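홈 소식 현장 이야기 교육 자료실 문의

지르노프 셀을 돌보는 한 달

안녕하세요, 세브함 작업실 소식지입니다. 지난 호에서 양팔 셀 이야기를 잠깐 꺼냈더니 "그 셀은 평소에 어떻게 관리하나요?" 하는 문의가 제법 들어왔어요. 그래서 이번 호에는 우리끼리 '지르노프'라고 부르는 셀 하나를 놓고, 아침에 켜서 저녁에 끌 때까지 무엇을 보고 무엇을 만지는지 조금 길게 적어 보려고 합니다. 차 한 잔 옆에 두고 읽어 주세요. (정말 깁니다!)

먼저 작업대부터요. 지르노프는 나무 상판 테이블을 두 팔이 함께 쓰는 구조이고, 상판에는 얇은 회색 테이프로 큰 네모를 둘러 두었습니다. 이 네모가 작업 구역이에요. 테이프는 생각보다 빨리 들뜹니다. 팔꿈치가 스치기도 하고, 물건을 치우다가 손톱에 걸리기도 하고요. 그래서 한쪽 모서리라도 일어나면 그 변은 통째로 떼고 다시 붙입니다. 반만 덧붙이면 선이 두 겹이 되고, 다음 사람이 안쪽 선을 기준으로 잡을지 바깥쪽 선을 기준으로 잡을지 꼭 한 번은 헷갈리더라고요. 저도 두 번 헷갈렸습니다.

테이프를 손봤으면 시험 물건을 올립니다. 우리는 과일을 자주 써요. 둥글고, 색이 뚜렷하고, 떨어뜨려도 마음이 덜 아프고, 끝나면 누가 먹습니다. 공구를 쥐여 보는 시험은 그다음입니다.

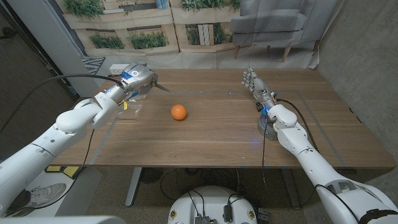
날이 있는 물건을 다룰 때는 속도를 50퍼센트로 낮추고, 사람은 테이블에서 한 걸음 물러나 있습니다. 물건을 쥐여 준 다음에는 바로 움직이지 말고 그대로 잠깐 두었다가 팔을 조금만 들어 보세요. 미끄러질 물건은 대개 그때 미끄러집니다. 잘 버티면 구역 안을 천천히 한 바퀴 돌고, 돌아와서 쥔 위치가 처음과 같은지 눈으로 봅니다. 이 간단한 확인을 건너뛰었다가 오후 내내 로그만 뒤진 날이 있었어요. 지난봄 이야기인데 지금도 가끔 놀림을 받습니다.

말단 장치 이야기도 해야겠네요. 지르노프는 그날 할 일에 따라 집게형 그리퍼와 손가락 달린 손을 바꿔 답니다. 교체 순서는 늘 같습니다. 팔을 쉬는 자세로 보내고, 전원을 내리고, 표시등이 꺼진 걸 보고 나서 커넥터를 뽑습니다. 볼트는 대각선으로 조금씩 풀어 주시고요. 다시 달 때도 대각선입니다. 한쪽부터 꽉 조이면 손목이 아주 살짝 기울어서 손끝에서는 제법 티가 납니다.

손을 단 날에는 손가락을 하나씩 폈다가 굽혀 봅니다. 네 손가락을 곧게 펴 놓고 나란한지 보고, 엄지는 따로 봐요. 엄지가 다른 손가락보다 일을 많이 해서 그런지 유격도 먼저 생기는 편입니다. 관절 사이에 낀 먼지는 마른 솔로 털고, 알코올은 천에 묻혀서 겉면만 닦습니다. 관절에 직접 뿌리지는 말아 주세요. 제발요.

손목 배선은 이 셀에서 제일 손이 많이 가는 자리입니다. 팔이 돌 때마다 전선도 같이 비틀리니까, 우리는 700회 동작마다 셀을 세우고 손목 둘레를 들여다봅니다. 피복이 눌린 곳, 커넥터가 반쯤 빠진 곳, 케이블 고리가 너무 팽팽한 곳을 찾는 거예요. 손전등 하나면 충분합니다. 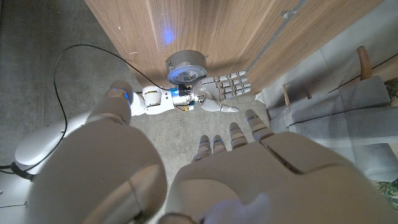
손목 관절 옆으로 보이는 노랑·빨강·검정 전선과 푸른 링 조명. 앞쪽은 반대편 손.

케이블 길이는 아직도 의견이 갈립니다. 여유가 많으면 다른 데 걸리고, 적으면 손목이 끝까지 돌 때 당겨요. 지금은 손목을 가장 많이 돌린 자세에서 손가락 하나가 케이블 밑으로 들어갈 만큼 남겨 두고 씁니다. 므와큐사 셀에서는 이보다 길게 쓰는데 그쪽은 팔이 도는 방향이 달라서 그대로 따라 하기는 어려웠습니다. 혹시 더 좋은 방법을 쓰시는 분이 계시면 꼭 알려 주세요.

3,000회가 되면 조금 큰 점검을 합니다. 말단 장치를 떼어 내고, 손목 볼트에 그어 둔 표시선이 어긋났는지 보고, 영점을 다시 잡습니다. 영점은 셀이 충분히 데워진 다음에 잡는 게 좋아요. 우리는 켜고 나서 33분을 기다립니다. 왜 하필 33분이냐고 다들 물으시는데, 처음 점검표를 만들 때 그렇게 적혔고 결과가 괜찮아서 그대로 쓰고 있습니다. 그동안 배경 인쇄물을 펴고 소품을 정리하면 시간이 금방 가요.

배경과 소품도 셀의 일부로 칩니다. 인쇄 배경에 구김이 가면 뒤쪽에서 살살 펴서 다시 걸고, 소품 상자에는 품목표를 붙여 둡니다. 작은 가구 소품은 천 솔기에 손끝이 걸리는 일이 있으니 실밥이 나왔는지도 봐 주세요. 손으로 밀거나 눕혀 보는 동작을 할 때는 힘 제한을 평소보다 낮게 잡습니다.
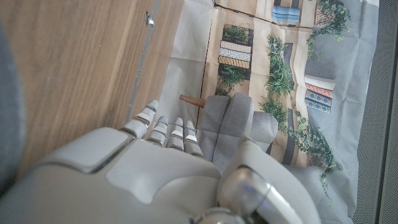 저녁 정리는 짧습니다. 두 팔을 쉬는 자세로 보내고, 케이블이 몸체 밑에 깔리지 않았는지 보고, 전원을 내린 다음 점검표에 그날 동작 횟수를 적습니다. 횟수 칸을 비워 두면 다음 점검 때를 알 수가 없으니 아무리 바빠도 그 칸은 채워 주세요. 이상한 소리가 났다거나 손가락 하나가 굼떴다거나 하는 것도 비고란에 편하게 써 주시면 됩니다. "기분 탓인지 모르겠지만"으로 시작하는 메모가 나중에 제일 고마울 때가 많았어요.

점검표 새 판은 작업실 입구 선반에 꽂아 두었습니다. 글씨가 작다는 말씀이 많아서 이번에는 두 쪽으로 늘렸어요. 일요일에는 셀을 켜지 않으니 써 보고 싶은 분은 다른 날로 신청해 주세요. 다음 호에는 신다르 급전 장치를 옮겨 단 이야기를 실을 예정입니다.

관련 소식
- 므와큐사 셀 케이블 고리 바꾸기
- 그리퍼 패드, 언제 갈아야 할까
- 작업 구역 테이프 고르기
- 신다르 급전 장치 이전 안내

세브함 작업실 소식지 | 문의: 소식지 담당 | © 세브함 작업실 | 맨 위로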